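Week 6: reading a success rate

The Hemitz paper reports 26 trials of plugging a network cable into the back of a desktop tower. Before you quote the headline number, look at how a trial starts. If the plug is already in the fingers, grasping has been left out of the score.

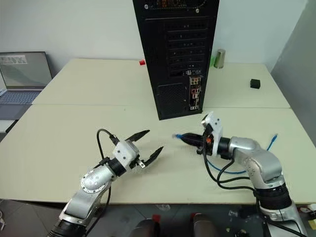
Ask too what the second arm adds. Fabbri's rerun used 2 cable colours and one tower, never moved. I wouldn't call that generalization. For next class, read section 7 and list every reset done by hand.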